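Dorottya Boros
10 June 2023

A few people asked how the monthly dinner works, so I'm putting it all in one thread. It's long. Mute me if you don't care about soup.

Background: I moved to Markstead knowing one person, Yuzuki Takeda, from an old job. We ate together at her place or mine. In March we started asking other people, and it's now a regular thing on a set date each month.

It's dinner at a table, with plates and forks. No theme, no guest speaker, no sign-up fee. I say this because three people have now asked me what the dinner is "for." 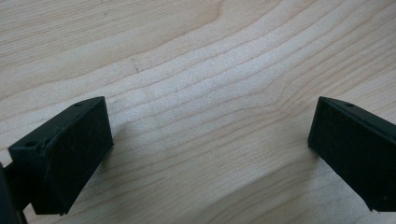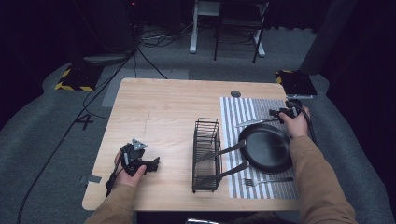
The rule we settled on early is that the host cooks one main thing and everyone else brings something that doesn't need the stove. Salad, bread, fruit, cheese, pickles, drinks. If you have to ask whether it needs the stove, it needs the stove.

We tried a proper potluck the first time. Everybody showed up with something half done. The oven was full, two burners were going, and we ate at nine thirty. Yuzuki's kitchen has one counter and it's the width of a cutting board.

Money. The host gets $20 from the jar toward the main dish. If it costs more, that's on the host. If it costs less, the change goes back in the jar. People put in whatever they want when they come through the door. I don't look.

The jar had $300 in it at one point, which was too much. It started to feel like a fund, and then people have opinions about what a fund should do. We bought six decent folding chairs and a big stockpot and got it back down.

Get the stockpot before the chairs if you have to choose. People will sit on a piano bench, a step stool or a cooler. You can't make soup for ten in a three quart saucepan. I have tried and I was making it in two batches and it never tasted the same twice.

How many people: we've had as few as five and as many as thirteen. Eight is the best number for talking. At eight you get one conversation that sometimes splits into two and comes back together. At thirteen you get four conversations and somebody at the end who hears none of them.

Invitations. One text, ten days ahead, to everybody who has ever come. Date, address, what the main is, what time we eat. One reminder the day before. That's all. I don't chase answers. I cook for the people who said yes plus two.

I used to use a group chat. Don't use a group chat. By the second month it was mostly pictures of dogs and somebody's moving boxes, and the actual address was 100 messages up. Individual texts take me fifteen minutes.

Time. I say doors at six, food at seven, and I mean seven. People who come at seven fifteen get food, it's just not as hot. Everyone has learned this without me saying anything about it.

Ending time is harder. I don't put one in the text. Around nine thirty I start the kettle and ask who wants tea, and most people take it as the start of the end. A few will stay till eleven whatever you do. I've decided I like those few.

What to cook. Things that have worked more than once for us:
bean and greens soup with a lot of lemon
chicken thighs and rice in one pot
curry rice (Yuzuki's, mild, with extra hot sauce on the side)
baked pasta made the night before
black beans, rice, oranges, collards

The last one is from Lindalva Conceição, who is the best cook of all of us. She soaks the beans overnight and won't use canned. I use canned when it's my turn and she eats it politely.

Things that haven't worked: tacos (line at the counter, everyone eats at a different time), anything fried (host never sits down), risotto (same), one very large fish (my idea, bones everywhere, half of it stayed in the dish).

General rule I'd give: if you'll be standing at the stove when guests are sitting down, pick another dish. The first month I cooked I sat down for maybe ten minutes total and went to bed annoyed with people I'd invited myself.

Diets. I ask once, when someone is new, and write it on the list. We have two vegetarians, one person who can't have shellfish, and one who can't have walnuts. It's easier to make the main vegetarian and put meat on the side than to cook two mains. Walnuts we just leave out of everything.

If you bring something with nuts in it, say so on a piece of tape on the lid. Masking tape and a marker live on top of the fridge for this. Same tape goes on people's containers so the right lid goes home with the right person. I still have a blue lid from April if it's yours.

Kids. We have two sometimes. They eat what we eat or they eat bread and fruit. There's a box with paper and crayons. They leave the table when they're done and nobody minds. One of them has started clearing plates without being asked and I've told her she's hired.

Drinks. I put out water and a pot of tea. Everything else is bring your own and take home what you don't open. At the start people left their half bottles of wine as a kind of gift and I ended up with seven of them. I made a lot of stew that month.

Seating. I thought I'd hate assigning seats and I do it now. Nothing formal. I just say "you're over there by Hatsue" as people come in. If you don't, the couples sit together, the people who work together sit together, and the new person gets the corner by the trash can.

Hatsue Hamada is eighty one and has come to every dinner since the second one. She lives in my building. I put new people next to her because she asks good questions and waits for the answer.

She brings the same thing each time, cucumbers in vinegar with sesame. I've asked for the recipe and the answer was cucumbers, vinegar, sesame. So there you go.

Dishes. Two people wash and dry at the end, not the host. I was shy about asking at first and did it all myself till midnight. Then Minoru Okabe got up in the middle of dessert, rolled up his sleeves and did the lot, and the next month somebody else did. Now I just ask out loud, "who's washing?" Someone always says yes.

If you have a dishwasher, load it before dessert. It makes everything after that feel shorter.

Plates don't have to match. I own 4 that do. The rest are from thrift stores, and I look for plates that are flat enough to stack and heavy enough not to slide around. Cost is usually a dollar each. Bowls are harder to find than plates. If you see good bowls, buy them when you see them.

Cloth napkins are worth it. I cut up two old sheets and hemmed them badly. They go in with the regular wash. Paper ones ended up on the floor all evening and I was buying a pack every month.

Borrowing forks is fine but mark them. A dot of nail polish on the back of the handle comes off later with remover. I lost four of my own forks before I learned this and gained two that aren't mine.

Phones. We don't have a rule. I thought about a basket by the door and decided it would feel like school. People check them less once there's food.

Topics. No rule there either. There was one bad evening about parking on Shimada Street. Two people left early. Both came back the next month and we haven't talked about parking since.

What about cancelling? I've cancelled once, with a fever, at noon the same day. I texted everyone, Lindalva moved it to her place and made eggs. I heard it was good. I'd suggest having one person lined up who can take it if you can't. Doesn't need to be a big plan, just a name.

Rotating hosts. We tried a fixed rotation and it fell apart, some people have no room and some have a landlord downstairs who goes to bed at eight. What works is that four of us host and the others do a bit more of the bringing and washing. People who can't host sometimes feel bad about it. I tell them I'd take washing over hosting any day.

Small apartment tips. Coats on the bed. Shoes in the tub if it's raining (put a towel down). Open a window half an hour before people arrive because eight people heat up a room fast. Turn off the big overhead light and use lamps.

Move the bathroom stuff you don't want people to see. Put out an extra roll where anyone can find it. Put out a real hand towel, then a second one.

Leftovers. I save yogurt tubs all month. Whatever is left at the end gets divided up and goes out the door. The host keeps the first tub. That was Yuzuki's rule and it's a good one because the host is the person who least wants to cook the next day.

Someone asked if I'd do this with strangers, like post it publicly. No. Every person at the table was brought by somebody who was already coming. It grows slower that way but I've never been nervous about opening my door.

Someone else asked what I'd do differently. Start smaller. I'd do three dinners with four or five people before inviting a big group. I had thirteen the second time and very nearly didn't do a third.

Also I'd have bought the second hand towel sooner.

Next one is at Lindalva's. Main is the beans. If you've been before, you'll get the text from me on the usual schedule. If your number changed, send me the new one.

Adding one I forgot: salt the pasta water before people arrive so you're not asking three different people whether you already did it.

And the blue lid really is still here. It's square, fits nothing I own.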